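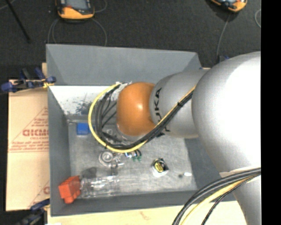 Best way to clean a scratched gray bin with sloping sides?

Asked 4th June in Storage and Containers

I have a big open rectangular bin, gray, matte on the sides, and the sides slope in toward the floor. The floor has gone a lighter gray than the walls and is scratched all over, with that worn, brushed look. Small odds and ends get tossed in it all the time, blocks and plastic bottles mostly.

Two things I want to fix. First, dirt gets down in the scratches on the floor and a wet rag doesn't lift it. Second, there is a patch of dark specks on a white panel and I can't tell if they are stains or scuffs. I bought a bottle of Dralari degreaser but haven't opened it. Would sanding the floor help or make it worse? I don't know what the bin is made of. It came with the place when we moved to Plildale.

3 answers

Answer 1 (accepted)

Find out what it's made of before you put anything strong on it. Look underneath or on the outside for a molded mark or a label. If you can't find one, stick to dish soap and warm water.

For the floor, take everything out, put down enough soapy water to cover the scratches and leave it for 18 minutes or so while you do something else. Then scrub along the scratches with a stiff nylon brush. Going across them just pushes the dirt deeper. Rinse and wipe dry.

For the specks, rub a few with a pencil eraser. If they come off they were scuffs from something dark hitting the panel. If they don't move, try a melamine sponge with light pressure. It will dull a shiny surface, so start in a corner.

I would not sand. If you do it anyway, test a small spot with 400 grit, wet, and finish with 1000. You will get a more even look but it scratches again the first time something hard gets dropped in.

Answer 2

Bleach. Works on everything.

Comment on this answer: Please don't if the degreaser has been anywhere near it. Check both labels first.

Answer 3

We gave up on scrubbing and cut a rubber mat to fit the floor of ours. Measure at the bottom, not the top, or with sloped sides you'll end up with a mat that is too big. I did that. Ours came off a roll from Brustik and it lifts out to be hosed down. Bogale sells one too but it was too thin and curled at the corners by July.

Doesn't help with the white panel, sorry.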